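Repointing Old Brick: A Conversation with Tsegereda Gebretsadik

Sep 7, 2016

Most of the repair calls that reach Grilley concern mortar, and most of the damage, in Tsegereda Gebretsadik's view, was done by the last person who fixed it. "Hard cement in a soft wall," she said. "The joint is supposed to be weaker than the brick. Reverse that and the brick face goes first."

She tests before quoting a price. A sample is taken from 3 joints, crushed by hand and checked for lime content. On the Birhane job, finished in May, the samples came back as lime and sand with no cement. The specified mix was one part lime putty to three parts sand, with the sand matched to the original by sieve.

Raking out is done with a plugging chisel. Gebretsadik does not allow angle grinders on vertical joints. "The blade overruns into the brick above and below. You can't put that back." Joints are cleared to twice their width, brushed, and misted before filling. 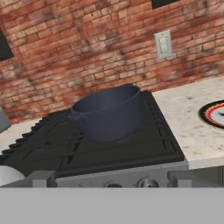
Interior walls are a different matter, according to Tolera Assefa, who would leave many of them alone: with no rain and no frost on the face, a joint that has receded a little can stay that way for decades. Gebretsadik agreed in part. She repoints indoors where the mortar powders under a fingernail, and otherwise brushes it down and stops.

On sealers she was brief. "I don't use them on lime work. Moisture has to leave through the joint."

Curing takes up more of her schedule than the pointing itself. Fresh work is covered with damp burlap and kept out of direct sun for 5 days. Birhane had 173 square feet of wall, done in 6 sections so that none dried before it could be tamped.

Asked what an owner should request from a contractor, she listed the mix ratio, the sand source and a test panel. "Look at the panel after it has dried. Lime mortar gets a lot lighter."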